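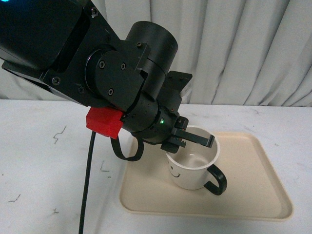 2 min read

Tue 20 September

Skadholm opens its tea table for the autumn

Hello from Skadholm! I'm Oddur Vestergaard, I look after the tableware at our little shop, and I'm very happy to say that the tea table is open from this week (a bit later than promised, sorry to everyone who rang).

The idea is simple. You come in, pick a mug, put it on a tray and sit with it for a while before you decide whether you want to take one home. White mug, beige plastic tray, white tabletop, pleated curtain behind – I wanted it all pale and calm, and I'm really pleased with how it feels. My sister wanted stripes. She lost.

Plain white mugs are 9 euros each and the trays are 50 euros for a set, which we'll happily split if you live alone. We're also bringing in two new ranges, Filus and Hsiao, and I'll put those out as soon as the boxes get here. Filus has the bigger handle, so try that one if you have hands like mine.

Tea is free while you're choosing, and there's usually cake on Saturdays.

For prices, samples or a chat about trays, ring the shop and ask for Oddur.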